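Stakix

Stakix is a lossless file format for archives that are packed once and read many times. It was designed by Zamfira Zamfir at Villcombe and uses a 33-bit block index – one flag bit and a 32-bit offset. Packing is slow, at about 10 times the cost of unpacking. Version 2 added shared dictionaries, which help most with small text files.
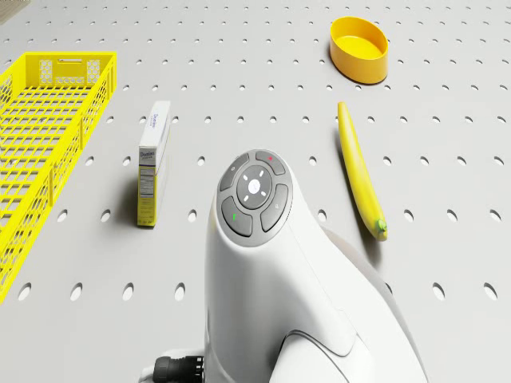

Stills rendered with a perforated gray surface
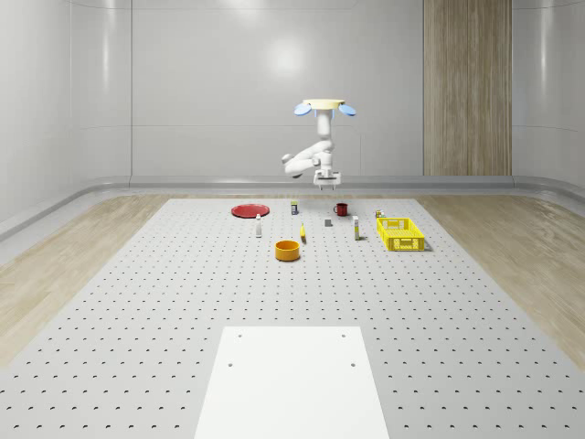

Related formats

Costache, an earlier format, has no index and must be read from the start.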